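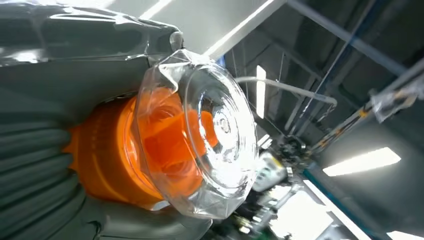

Has anyone put the contents of a flat into self storage for a winter and got it back in a decent state? I'm looking at Nellska in Tasunthorpe from November, five months, and the person on the phone was very keen that I buy their Plodeck film and wrap everything. Everything, down to the last lamp. A vacuum cleaner wrapped tight in clear plastic looks tidy enough, shiny and crinkled with the orange cyclone part showing through, but I can't see what the film is meant to do for it apart from keep dust off a thing that sucks up dust. My worry is that it seals damp in. They also want me to take out their £1000 contents cover, when I'd put the lot at £800 on a good day. Is any of this needed or am I being sold to?

boxroom_blues
Tasunthorpe

Storage and Removals > Before You Move > Packing
Tagged: self storage, damp, wrapping, insurance

hallway_of_boxes

You are being sold to, mostly. Film is for the van. It stops doors and drawers swinging open and it keeps a hose or a cable from trailing about. Once things are in the unit I'd take it off anything with fabric, wood or padding and throw an old cotton sheet over instead. Hard plastic will probably be fine either way provided it's dry when you wrap it, so empty the vacuum, wash the filter and leave it out for a couple of days first.

Ask to see the actual unit and not the nice one by the reception desk. I was shown a lovely dry one and given 917, which had an outside wall and smelt like a cellar. I'd put a Hájek moisture tub in there on their advice and it was full when I came back. Whether that means it worked or that the door didn't fit, I couldn't tell you.

On the cover, read your home policy before you pay. Some include goods in storage, some don't, and "climate controlled" on a leaflet didn't mean much when I asked what temperature.

The other thing is the cupboard under the sink. Most places have a list of what you can't leave — paint, gas, bleach, that sort of thing — and they can refuse a bottle if they can't tell what's in it. Check the small print on anything imported, and if you can't read it, give it to someone who can or keep it at home.
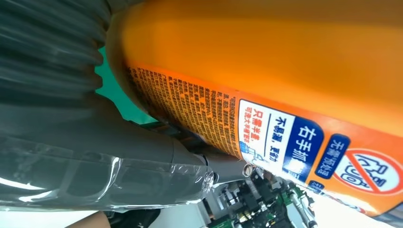 Orange plastic bottle, small print in Chinese.

ninepence

just wrap it, film is cheap. never had a problem

tea_chest

Cheap where? Their shop charges well over what the market stall does. I've had mould on a wrapped mattress, so I'm with the first reply. Also get the price after the opening offer in writing. Mine went up in the second month.

We use cookies to remember your sign-in and count visits. Accept all | Manage choices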